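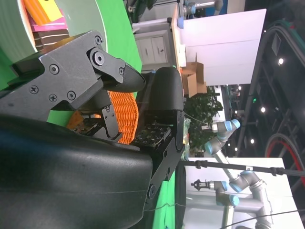
The Nekwood Convention
11 August 2026
By the Horkemard short fiction desk

Print this story | E-mail this story

I only went to the athletics coaches' convention for the free lunch. Horkemard Harriers had paid my 84 quid, so off I trotted with my best lanyard face on — and got lost before I'd found the cloakroom.
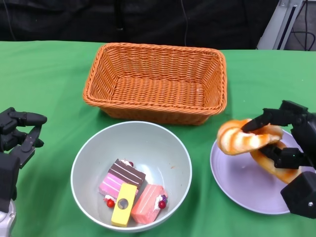 1. Registration

There were 345 of us in one queue. My badge said Plaltari, a club I'd never heard of, and I was too shy to hand it back.

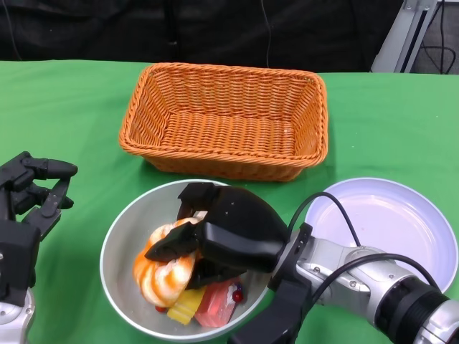 2. The hurdles talk

By two o'clock I was on stage, being Plaltari, telling a packed hall how we train on hills. We have no hills! I made up five of them and gave the steepest one a name, Gündoğdu. People wrote it down.

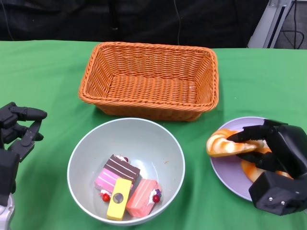 Did anyone find me out? The real Plaltari coach did, in the tea queue. She was wearing my badge, and she'd just promised Horkemard's help with a 1,000-metre relay in November, so we shook hands and swapped phone numbers.

Contact us | © Horkemard Harriers | Back to top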